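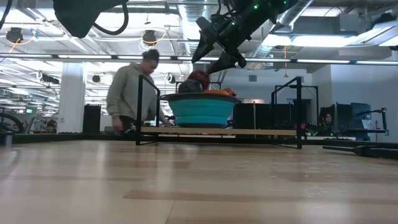
Drucken E-Mail

Nokevum Textilgriff — Datenblatt zum Datensatz

Zweck
Der Datensatz enthält Demonstrationen für das Anlernen von Greifstrategien an weichen, ungeordnet liegenden Stoffteilen. Er wird von der Arbeitsgruppe Falska gepflegt und ist für das Imitationslernen vorgesehen.

Umfang
534 Episoden, verteilt auf 76 Sitzungen. Die Aufnahmen wurden im Februar abgeschlossen.

Aufgabe
Aus einer Faltschüssel mit Stoffteilen in Rot, Orange und Dunkelgrau ist jeweils ein einzelnes Teil zu entnehmen und auf dem Holzbrett abzulegen. Werden zwei Teile zugleich gegriffen, gilt die Episode als Fehlgriff — sie verbleibt im Datensatz und wird entsprechend gekennzeichnet.

Erhebung
Vor jeder Episode wird die Schüssel von Hand neu befüllt. Personen können im Sichtfeld der festen Kamera erscheinen.

Bekannte Einschränkungen
Deckenlicht spiegelt sich auf der Tischplatte. In sechs Sitzungen fehlen die Gelenkdaten.

Lizenz und Kontakt
Nutzung ausschließlich zu Forschungszwecken. Anfragen sind an die Datenstelle Nustance zu richten.

Drucken E-Mail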